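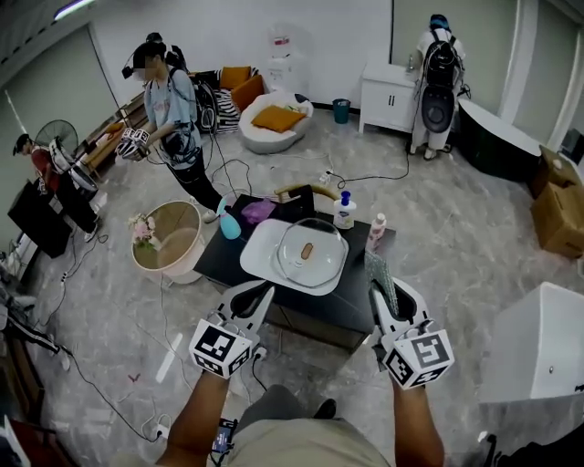
Ticket 810
Opened by: Rajkumari Agarwal
Site: Donmont
Product: Polton hand grippers
Opened: 8/16/19
Status: Solved
Subject: Left gripper drops out of the recording when I wrap things

Hi Polton support! Me again. The left gripper keeps vanishing from my recordings, the right one is fine, and it only happens on the wrapping task. Tidying and wiping are OK, folding cloths is OK. Then I reach over for the plastic wrap and a few seconds later the headset beeps at me and the take is marked bad. I've lost most of a morning to this and I get graded on good takes, so I'd love some help.

What I already tried, so you don't have to ask:
Restarted the headset. Same.
Restarted everything. Same, but slower.
Wiped the marker cube with a dry cloth. Same.
Reseated both cables on the left side. It was good for 90 minutes and I really thought I had it, and then same.

Reply from Polton support
Thanks for the detailed list. Does the beep come as one long tone or as 2 short ones? One long tone means the headset has lost sight of the cube. Two short ones mean the cable connection dropped. Please also try the left gripper with a coworker's headset.

Rajkumari Agarwal
Two short ones! I had no idea they meant different things, and neither did anyone else here. We've all been tilting our heads down at our hands like we're looking for a contact lens every time it beeps. My neck would have liked to know this in March.

Swapped headsets at lunch. The fault stayed with my gripper and my cable, so her headset is cleared and so is mine.

Reply from Polton support
That points to the cable or the socket on the gripper. Could you reach slowly to your far right while sitting, as you would for the wrap, and tell us whether the left cable pulls tight at any point?

Rajkumari Agarwal
OK yes. It does, and I feel silly. When I go right for the wrap I turn my whole body, and the left arm comes along, and the cable runs out of slack by my wrist. I don't do that when I'm tidying, the stuff is all in front of me. So every wrap take has been giving that plug a little tug. I moved my chair closer to the table and looped some extra cable up the forearm with a strap, and I've had 7 good takes in a row!

While I have you, can I put in a request? It's not exactly a bug. I came over to this job from the packing floor at Vukidwood, where I wrapped things all day with my own two hands and never thought about it. Now I do the same wrapping very slowly, with grippers, so that a robot can learn it from me. I like it more than I expected to (I sit down! my feet are thrilled!) but the Pal dashboard only counts good takes per shift. A bad plug looks exactly like me being bad at my job. My lead asked me why my numbers had dipped and all I could say was "the beeping." If Pal showed why a take was thrown out, cable or cube or me, that conversation would have been a lot shorter. Some of the people here are still nervous about what happens to the packing floor later on, and being scored on somebody else's cable doesn't help with that.

Reply from Polton support
Glad the slack loop is holding. We're sending a replacement left cable with a longer lead and a clip for the forearm. Please keep the loop in place until it arrives. The reject reason is already stored with each take, and I've passed your request to the Pal team to have it shown on the dashboard. In the meantime your lead can export it from the takes page under Details.

Rajkumari Agarwal
Showed my lead the Details export and the connection drops are all in there, and she's taking those takes out of my average. Thank you! I also wrote the beep codes on a piece of tape and stuck it to my table, and two people have already copied it. The new cable came this morning and it reaches the wrap with plenty to spare. You can close this one.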